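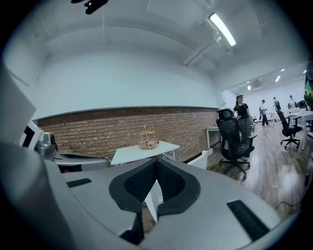 How to fill a two-tier fruit stand (and keep it looking nice)

I'm a big fan of a woven fruit stand in a shared room, because people will eat an apple if it's right there when they walk past! Mine came from a little shop in Stistham and it's had a lot of use.

First, give it a good shake over the bin, then go over the weave with a dry pastry brush. Don't soak it, it takes ages to dry and goes a bit whiffy.

Next, line each tier with a folded tea towel or a bit of kitchen paper. Start at the bottom with your heaviest fruit and work outwards from the middle, so it doesn't lean when you pick it up by the handle. Grapes and anything squashy can go up top, or leave the top bare until shopping day.

Keep bananas somewhere else if you can. They bring everything on far too fast (I lost a whole bag of pears that way, still cross about it).

Have a quick rummage every morning and take out anything soft. Change the liner once a week, or sooner if something's leaked.

Lizeth Nina, Sep 29, 2000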